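Kultcombe Recovery Kennel, Model 950

The Kultcombe 950 is a heated recovery kennel for cats and small dogs coming out of surgery or staying overnight for observation. It is sold to veterinary clinics, shelters and boarding facilities with a medical ward.

The kennel holds one animal up to 30 pounds. The floor is warmed from underneath and is set with a dial on the outside of the door frame. Corners on the inside are rounded so that a mop or cloth reaches all the way in. The door swings left or right – tell us which when you order, as it can't be changed later without a new hinge set.

Up to five kennels can share one stand. The stand has locking casters and a shelf underneath for towels and charts. Clinics that already own the older Dzene stand can keep it and order the adapter rails, part 17.
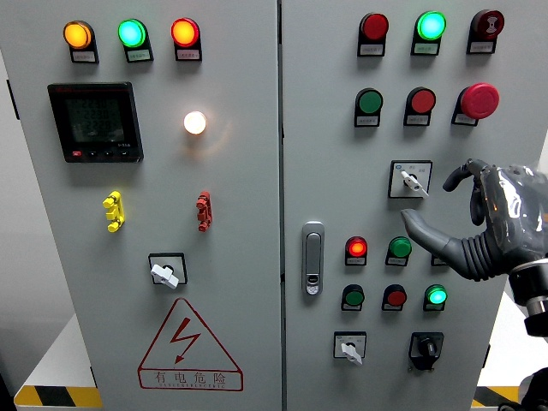

Control cabinet with indicator lamps and power meter.

Cleaning

Take out the floor tray and wash it with any disinfectant approved for animal housing. Rinse well and let it dry before the next patient goes in. Do not use bleach on the door latch. The Pimamance liner is washable and fits the tray without trimming. It is sold separately in packs of five.

What's in the box

One kennel, one floor tray, one feeding bowl with a door bracket, a card holder and a printed manual. The stand ships on its own pallet and may come a day or two after the kennels.

From our customers

"We put the nervous cats on the top row and hang a towel over half the door. They settle faster than they did in the old cages, and the tray comes out with one hand." – Katherine Mosquera, Tolterdale Animal Clinic

Ordering

Kennels ship within 17 business days. Orders of five or more ship free. Returns are accepted for 30 days if the kennel has not been used for a patient. For replacement latches, trays and hinge sets, ask for Rigoberto Huanca in parts and have your serial number ready – it is on the back panel, lower left.

Page updated 2020-05-24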